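The Rabbit Tray
Posted 1 April 2021 by the Pameo shop desk

We've been waiting for the Rabbit tray to come back since before the holidays and it's finally on the shelf again! Item 3427, same shape as the last run, same little bunny. If you missed it the first time, it's a rectangular tray with rounded corners and a raised rim, in a soft pale color that we have argued over more than we should. Half of the shop says pink, the other half says cream. Put it next to a blue-gray table and it goes quite rosy. Over by the cabinets it looks much closer to beige.

The word "Rabbit" is printed up near one corner in a script that looks like somebody's neat handwriting, with a tiny mark after it. Diagonally across from that is the bunny, just an outline, with nice long ears. There's a small dark oval logo next to it. The rest of the tray is left plain, and we like it that way, because you still see the bunny when there's a bowl of something sitting in the middle. 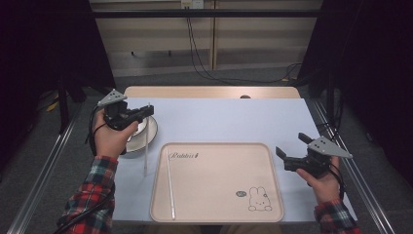 What it's good for

Breakfast, mostly. A mug, a small plate and a spoon go on it with room to spare, and the raised rim means that a runaway grape stays on board. We've also been using one at the shop as a catch-all by the register (keys, pens, the tape measure, whatever came out of someone's pockets that morning), and it has held up really well to being shoved around.

A few other things customers have told us they do with theirs:

- afternoon snacks for a kid who likes to eat on the rug
- a place for the sugar bowl and creamer when company comes
- holding watercolor cups and brushes
- seedlings on a windowsill in April, with a paper towel under the pots

That last one surprised us, but the rim does catch the drips. Just don't leave soil sitting on the printed corner for weeks.

It's a light tray. Ours came to 500 grams on the shop scale, so it's easy to carry one-handed once you've got the balance of it. There are no handles. You pick it up by the rim, and if you're used to a big wooden tray with cutouts it may take you a day or two to stop feeling around for them.

What goes with it

The tray isn't part of a dish set, so you're free to mix. Our own favorite partner for it is a plain white plate with a colored rim, like the Stullovetti side plate, which has a beige band around it. The band picks up the warm side of the tray and the two look like they belong together. You can stand the plate right on the tray or leave it off to the side, where both of them get a bit more breathing room.

For tea we'd go with white again. A white cup and saucer with a thin dark line around the edge looks great beside it, as the line is close to the dark gray of the lettering. Busy florals are harder. We tried a rose-pattern cup from the back shelf and the poor bunny more or less disappeared.
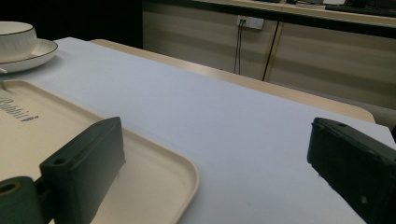
If you like to keep the tray for food only, a cup and saucer can sit on the table just past the corner, and you still get the matched look. A smooth, pale table covering suits it too. We'd skip anything with a heavy weave under it, only because the tray doesn't slide as nicely when you want to pass it down the table.

Care

Wash by hand with warm water and a soft sponge, then dry it with a towel. The inside of the rim is where crumbs collect, so run a finger along it. Please don't use steel wool or scouring powder, especially over the lettering. Don't put it in the microwave or oven, and don't set a pan on it straight off the burner.

Coffee rings come off easily if you get to them the same day. For older ones, leave a damp cloth with a little dish soap over the spot while you do the rest of the dishes.

Ordering

Sold singly or in a pack of four. The pack comes in one box with paper between the trays, and they stack neatly at home as well. A single tray boxed up for mailing weighs 900 grams, in case you're working out postage for a gift.

Plates, cups and table covers are not included. The Stullovetti side plate is listed on its own page, and so is the Ntuli cup and saucer, which is the closest thing we carry to the dark-rimmed style.

Doltach, who supply the tray to us, are sending a second delivery later in the month. If the page shows it as sold out, leave your email address and we'll write when the boxes are in.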